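Cell check, Losport paper line, arm 4
Date: 3 February 2018
Hours since last service: 773 (limit was 700, so this one is overdue)

- [x] E-stop and reset. OK.
- [x] Finger pads, left and right. Both seated. Wipe down at next stop.
- [x] Yellow gripper body. No cracks found by hand.
- [ ] Cable ties at the rail. Redo before the next long run.

Pick test done with folded paper, speed held at 40 percent. 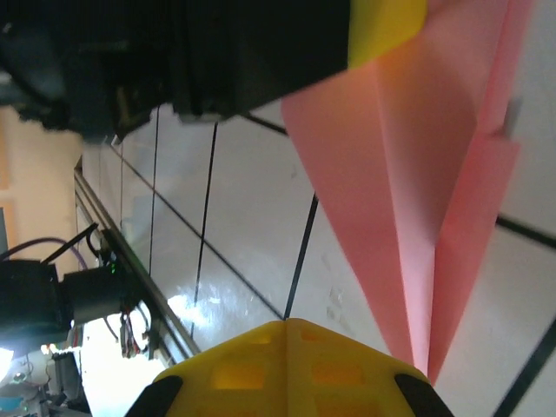
*Wrist view, gripper tip and folded pink sheet over the tile floor.*

- [x] Floor clear of oil. Light scuffs only, no action.
- [ ] Loose wires with small connectors, lower left. Bundle and label.
- [ ] Service kit from Schmieder. Ordered in January, not here yet.

Comment: keep the arm at 40 percent until the service is signed off. Log the new hours in the Prinness book.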